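Equipment Planning Meeting – Minutes, January
Reading time: 2 minutes
Print | E-mail

The meeting opened at 9:30. The minutes of the previous meeting were accepted with one correction: the Dokside quote was for the arm and controller only, without the gripper.

Item 1. Second arm for the Coltow line
Two quotes are in. Dokside can deliver before the end of the quarter. Bouazza is cheaper on the arm but charges separately for installation and for the first service visit. The group agreed to compare them on total cost over 5 years. Purchasing will ask both for a written price on spare joint covers, which neither quote lists.

Item 2. Simulation work before purchase
The model now loads with the gripper attached and the small green test part at the fingers. Background and lighting are plain for now. A table and fixture still have to be added before reach can be checked.
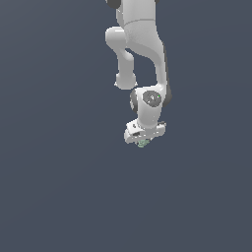 Jagadeesh Suvarna

The simulation license is $2,000 a year for one seat. A second seat was discussed and put off until the reach study is finished. The study will be run first with the arm mounted overhead, then on a pedestal – the ceiling beams over bay 115 have not been checked for load, and facilities will report on that next time.

Item 3. Grippers and small parts
Spare finger pads from Driritz come in boxes of 100. One box was approved from the maintenance budget. The request for a tool changer was not approved and may be brought back with a cost estimate.

Item 4. Training
Operator training is to be a separate line in the budget. Both suppliers will be asked what is included.

Actions
Purchasing: revised quotes from Dokside and Bouazza.
J. Suvarna: add table and fixture to the model, run the reach study.
Facilities: beam check, bay 115.

The meeting closed at 10:40.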